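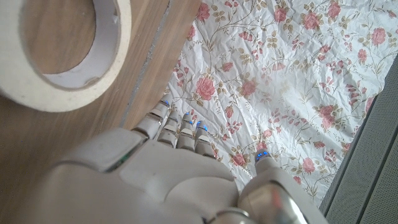
Marit Oldenshaw
Course tutor, Home Sewing and Soft Furnishing, Zendosside Adult Learning

Session 6: Masking tape, shiny cloth and the cutting table

17 Dec 2019

Please read before class. Bring your own scissors and whatever tape you already have at home. Don't buy any.

What this session covers

Marking, holding and cutting cloth that has a glossy face, using masking tape in place of pins. It's the method in most of the tutorials you have been sending me since October, and I have my doubts about a good part of it. Some of it works well. Some of it works in a video and then stops working at the far end of a table cover. We'll try both kinds.

The usual claims, and what I make of them

Claim: masking tape leaves no residue.

It depends on the tape, the cloth and how long you leave the two together. A strip that comes off clean at the end of class may leave a gummy edge if it stays on over a holiday, and a sunny windowsill will speed that up. "No residue" on the label usually has a time limit attached in smaller print. Read the smaller print. If there isn't any, assume the claim was tested on a painted wall by somebody who went home early.

Claim: tape is better than pins on coated cloth.

Mostly true. A pin hole in a coated cloth stays there. On plain cotton the weave closes up after a wash, but a coating doesn't heal. Where I part ways with the tutorials is the idea that you should therefore never pin. You can pin inside the seam allowance all day long, because those holes end up hidden in the finished seam. I pin corners and tape the long runs.

Claim: you can tape the pattern to the front of the cloth and cut round it.

You can. On a printed gloss surface, though, the tape sometimes lifts a little color or dulls the shine, and you'll only find out after it has happened. Tape to the back if you possibly can. If the pattern has to go on the front so you can place a motif, test first on an offcut from the same length. An offcut of something similar tells you very little.

Claim: you can iron the creases out through a cloth on low heat.

I have seen this go wrong more often than right. White cloth with a sheen on it could be finished with several different things, and they don't all feel the same way about an iron. Unless the bolt end tells you what you have, lay the cloth flat and wait. Rolling it face out around a cardboard tube helps with the sharper folds. It's slow and a bit dull. The crumples from being folded in a bag will mostly relax, and the ones that don't were probably going to stay whatever you did.

How do I tell what my cloth is?

Often you can't, from looking. Shiny is a finish and tells you next to nothing about what's underneath. It could be a laminated cotton, a vinyl on a knit backing, a polyester satin, a glazed chintz or a plastic sheet with no weave in it at all. Try these in order:

Turn it over. A woven or fluffy back under a slick front suggests a coating. The same shine on both sides suggests the fiber itself, or a plain sheet.

Put a drop of water on the face. If it sits there, there may be a coating. It may also only be a water-repellent finish, so don't hang too much on this one.

Pull gently along the grain and then across it. Coated cloth tends to give less than you expect.

Scrunch a corner and listen. Some students swear by this. I don't, but it does no harm.

Please don't do a burn test in the classroom. The building has strong views about it, and so do I.

About rose prints

Several of you have chosen large florals on a white ground for the table cover project. They are pretty, and they are harder than they look. Roses on trailing stems are nearly always printed as a repeat, and the repeat can be bigger than it first seems, because the smaller buds and leaves fill the gaps and fool the eye. Find one bloom that you'd recognize anywhere, then look along the length until you find it again. That distance is your repeat. Write it on the pattern.

Shop advice will tell you to buy one extra repeat for matching. On a cover with no seams you don't need it. On a cover with a center seam you may need more than one, depending on where your first cut falls. Lay it out before you believe either me or the shop.

A white ground also shows every pencil mark. Don't draw on it. Put a short piece of masking tape on the back and write on the tape. For the first lesson in this course that is probably the best use masking tape has, and it almost never gets mentioned.

The table

Cut on a smooth, hard surface. Wood is fine. Before you start, run your palm along it in both directions and look for joints between boards, or a strip of edging that stands a little proud. A blade or a tracing wheel that meets a joint will follow it, and your line will go with it. If you can't avoid a joint, keep the cloth clear of it on one side and cut with shears in place of the wheel.

Glossy cloth slides. It slides on wood in particular, and it slides most when half of it is hanging over the side, since the weight does the pulling for you. Support the overhang on a chair or fold it up onto the table. Taping one edge down to the wood is allowed, with short strips, and the strips come up again before you leave. Old finishes don't enjoy tape any more than your cloth does. I have pulled up a patch of varnish the size of a thumbnail this way, and I had been quite sure of myself.

Choosing tape

You need an ordinary cream or off-white masking tape. The colored kinds sold for painters are usually lower tack and cost more. Are they worth it? For delicate print faces, perhaps. For writing on the back of a cloth, no. Some students have asked about Ding, which the shop in Nakstead sells as a sewing tape. I have used one roll. It behaved like masking tape. It may have qualities that I was too impatient to notice.

Look at the edge of the roll before you use it. If the layers have picked up fluff or grit, peel away a full turn and throw it out. Lay the roll flat when you put it down, somewhere off the cloth, so that it doesn't roll or stick to the print. An old roll that splits lengthwise every time you pull it is finished as far as this class is concerned. Warming it on a radiator is a popular fix, and it has worked for me once.

Class exercise

Work in pairs, with one offcut of glossy cloth between you.

1. Cut 8 strips of tape, each the length of your hand.
2. Stick half of them on the face of the cloth and half on the back. Press them down with a thumbnail.
3. Write a letter on each strip so that you know which is which.
4. Lift one from each side straight away. Pull back low and slow, nearly flat against the cloth.
5. Lift one from each side at the tea break, and one from each side at the end of class.
6. Take the offcut home with the last two strips still on it. Leave it for 14 days and bring it back.

Hold the face up to a window each time and look across it. Loss of shine shows at a slant long before it shows from above. Feel with a clean fingertip for stickiness. Note what you find, including "nothing," which is a perfectly good result.

If your two sides behave the same, say so. Last year's group at Usedach had 9 offcuts and got results that I would politely call mixed. Two pairs with cloth from the same bolt disagreed flatly. I suspect that one pair pressed harder, but I can't show it, and that's why the thumbnail is now in the instructions.

Cleaning off tape marks

Try your finger first, rubbing in small circles. Then try a fresh piece of the same tape, dabbed on and lifted quickly. Then a damp cloth with a trace of dish soap. The web will offer you nail polish remover, lighter fluid, peanut butter and a hair dryer. The first two can strip a coating or a print, the third leaves you with a grease mark on white cloth, and the last brings back the heat problem from further up.

For next time

Measure your own table at home, including the drop you want on each side. Measure it twice and on different days if you can stand to. If the two sets don't agree, bring both. Find the repeat on your cloth and write it down. Leave the cloth uncut.

Hems on coated cloth come next, including whether you need one at all. The tutorials say no.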